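Open day at Dresness, Adberg
March 2018

It is 72 kilometres from our place to Adberg and I had promised myself I would not drive it for another robot. I went to two of these events last year and both times stood behind a rope watching an arm do something it had plainly been doing since breakfast. But the invitation from Dresness said visitors would see "the teaching process", and the teaching is the part I have questions about, so I filled the tank and went.

For anyone who hasn't followed my complaints on this page before: I run a small packing and kitting shed. We put odds and ends into boxes for other businesses. Every year or so a salesperson tells me a robot can now be shown a job by hand, the way you would show a new starter, and that it will pick it up by lunchtime. I have never yet seen a lunchtime.

Getting there and getting in

Dresness has the back half of a building on the industrial side of town, past the tile warehouse. The sign at the road is for the previous tenant. Parking is free but the lot is small and I ended up on the grass. Sign in at the front, sticker on your jacket, then you are put in a group of 12 and walked through. Ours was mostly people from manufacturing, plus a couple of students who asked better questions than the rest of us.

First there was a talk in the meeting room. It was too long. The slides had the usual rising line on them, and the usual picture of a warehouse in which no human being appears. The one useful slide was about how the work is done, and I'll give it in my own words. A person sits or stands near the table and drives the robot's arms by remote control through the whole job, start to finish. Everything is recorded, both what the arms did and what the cameras saw. Then they do it again. And again, with the things lying somewhere different. When there is a big enough pile of recordings, a program is trained on the pile and they see if it can do the job without the person.

Their name for the whole system is Grura. I asked what it stood for and was told it doesn't stand for anything.

The other method they use is the one I had imagined, where you take hold of the arm and push it through the motion yourself. We got to try that on a single arm by the door. It's heavier than it looks and it wants to go its own way at the elbow. I moved a foam block from one square to another and the arm then repeated what I'd done, including the bit where I had dithered over the square. It did this faithfully. When the presenter shifted the block over by the width of a hand, the arm closed on nothing and carried nothing very carefully to the second square.

I was glad they showed us that. I have sat through demonstrations where the block never got shifted.

The tape bench

The main stop was a table in the lab itself. The lab is an ordinary working room, with cables over the floor and people at desks getting on with things while we trooped through. The job being taught was clearing up a bench: rolls of coloured tape, a bin for them, and assorted clips and bits that might or might not be in the way. I liked the choice of job. It's dull and fiddly, and it's exactly what I pay people to do at twenty to five.
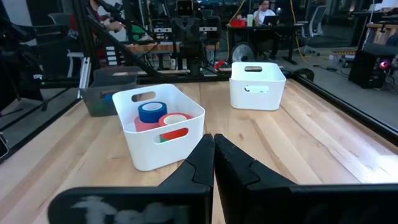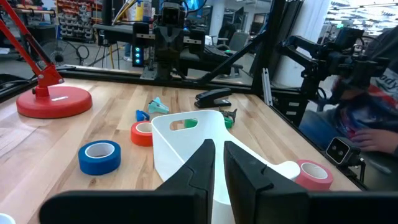 Tape, clips and a stapler on the table, with another arm across from the near gripper.
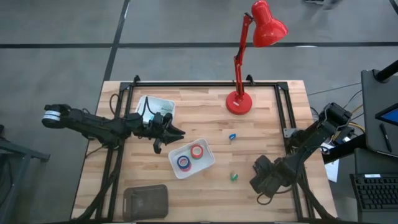
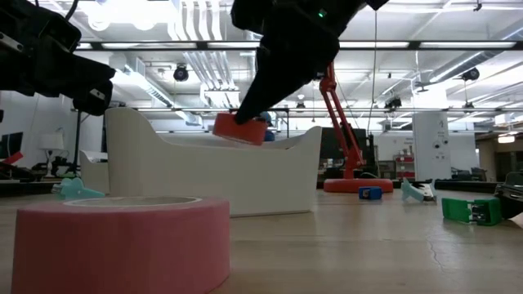

A roll of tape is not a friendly object if all you have is two hard fingers. Get it across the outside and it's nearly too wide, get it by the rim and it swings. The woman driving had plainly done a great deal of this and she was still slow. I timed one attempt on my watch and she took a bit over a minute to put away what my teenager could put away in four seconds, if my teenager put things away. At one point she lost a roll, went back, nudged it with the side of a finger and had another go. I asked if that attempt would be thrown out. No, she said, they keep a good many of those, as the machine needs to see what getting out of trouble looks like. Fair enough. I hadn't thought of that and it's the best thing I heard all day.

So how many goes does it need? The answer for the tape job was 2,339 recorded demonstrations so far. I wrote the number on my hand. Take it at a minute each and you have almost 40 hours of somebody's life before you count the resetting, and the resetting is done by hand too: someone has to put the tape back and scatter the clips again in a new arrangement. I watched them do it. It took longer than the demonstration did.

Now, the reply I was given is that you do it once and then every robot has it. That would be a good reply if every job were the tape job. In my shed the job changes every few days. One week it's brackets in bags, the next it's candles in tissue. I asked what happens if the tape is replaced with something else and was told that it "generalizes to some extent", and that they were working on the extent.

Watching it go alone

After the driving they switched over to the trained program. Hands off, everyone step back from the tape line on the floor. On the wall was a sheet with the results from earlier in the month, and credit to them for putting it up where we could read it: 41 per cent of attempts finished with no help. I had expected something in the nineties and an asterisk.

We saw it try several times. The good attempts were quite eerie, I'll admit. It moved the way the driver had moved, with her little pause over the roll before coming down. When it was bad, it was bad in a way no person would be. One time it hovered and would not commit. Another time it picked up a roll nicely, brought it over to the bin, seemed to lose interest and took it back. A man in our group laughed and then looked sorry about it.

What I couldn't get was a straight answer on speed. The video in the meeting room had looked brisk. The machine in the lab did not. When I asked if the video had been sped up, I was told "some sections, for time", and there was nothing on the screen to say so when they played it. I think there ought to be. If you're showing something to people who may sign a cheque, put the speed in the corner.

I also asked about the lights and the floor and the dust, all of which are worse where I work. The room at Dresness is bright and it stays bright. They said they move things about on purpose, and leave odd objects on the table, so that the program doesn't get too fond of one layout. Good. I would still like to see it run beside my roller door in April with the sun coming in low.

What the drivers think

The part I enjoyed most wasn't on the schedule. During the coffee break I got talking with two of the people who do the driving. They work in short stints because your shoulders go. Both said the hard part is depth, judging how far the fingers are above the table, and that after a few weeks you stop thinking about it. One of them had worked in a bakery before. She said the job was more restful than that, and more boring, and that the boredom was a problem as your last demonstrations of a stint are sloppier than your first and the machine learns from the lot.

I asked if anybody checks. There's a review afterward and the worst get marked. How it's decided which ones are the worst, neither of them knew. To me that's the question the long talk should have been about. If I hire someone and have them trained by a tired person, I get a tired person's habits, and I can see that happening and step in. With this I'd be buying the habits sealed up in a box.

Practical notes if you go

They're running the day again in April. It's free, you need to book, and you should allow three hours. Wear flat shoes. Skip the front row at the talk if you dislike being asked to imagine things. Do try pushing the arm by hand, and ask them to move the block.

There's no lunch laid on, only biscuits. I went with a few of the others to Chaimongkol, the Thai place across from the rail crossing, and had a very decent noodle soup. We argued for an hour. The man with the stamping plant thought he could use one in three years. The students thought sooner. I said I'd want it to do the job nine times in ten, at my bench, with my stock, with somebody from my own shed doing the showing, and I'd want to pick the day.

Before we left the building I had put that to the fellow handing out the brochures. He wrote it down and took my email. I haven't heard from them yet, but it has only been a week and a half, and I'll post here if I do.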